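Notebook, Kornby bench
30 May 2023

Ransom-call audio, third batch. Writing this up while it's fresh, because today was a really good day!

Background for anyone picking this up cold: the anti-kidnapping desk at Gatisari sends us recordings of calls made to families, and wants to know which calls come from the same voice. Most are second-hand copies, a phone played into another phone, so there's room echo on top of everything and the top of the voice is gone. Batch three is 200 clips. Two of them won't open at all (asked for fresh copies).

What I did this morning: threw out the old filter settings and started over with the cutoff much lower. I had been trying to save every bit of the high end and all I was saving was hiss. With the new settings the vowels stand up nicely and the matcher has something to hold on to. Clip 1143 (their numbering, not ours, don't go looking for a thousand files) went from useless to perfectly readable on the plot. I played it through the good headphones three times just for the pleasure of it.

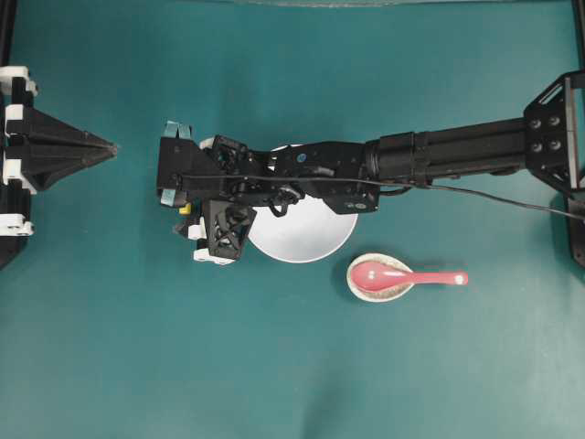
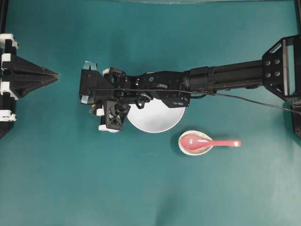
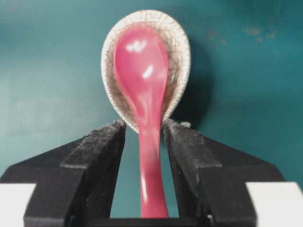

After lunch I ran the whole batch against the Porcombe set. Those are the older calls, from the case where the family was told to leave the money at a bus shelter and then told to move it twice. Eleven pairs came back above the line. I listened to all of them blind, with the labels hidden, and I'd stand behind seven. The other four share a handset sound more than a voice, I think – same buzz, same clipped breaths. That is interesting in its own right! If the handset is the same, the desk will want to hear about it even if the caller isn't. Logged them on a separate sheet so they don't get mixed up with the voice matches.

The best thing came out of the background noise. In two of the seven there's a generator running, and the hum drifts in a way that looks very much alike in both. I haven't tested that properly. It could be any small generator under a light load. But I cut 1000 milliseconds from a quiet stretch of each and laid them over each other, and wow, they sit close. Need recordings of a few ordinary generators before I say a word about it outside this room.

Things that went wrong: the Leite script renames files on export and drops the leading zeros, so the sort order is scrambled again. Fixed by hand. Whoever opens it next, please leave the export box unticked until I've patched it. Also lost half an hour to a bad cable on the left channel, now in the trash.

Wording for the report: "supports" for the seven, "can't say" for the four. No stronger than that. These may end up in front of a judge and the copies are poor.

To do
– generator recordings, at least one diesel
– second listener for the seven, labels hidden
– ask Gatisari if any original handsets are in evidence
– patch Leite export
– rerun batches one and two with the lower cutoff, early June if the machine is free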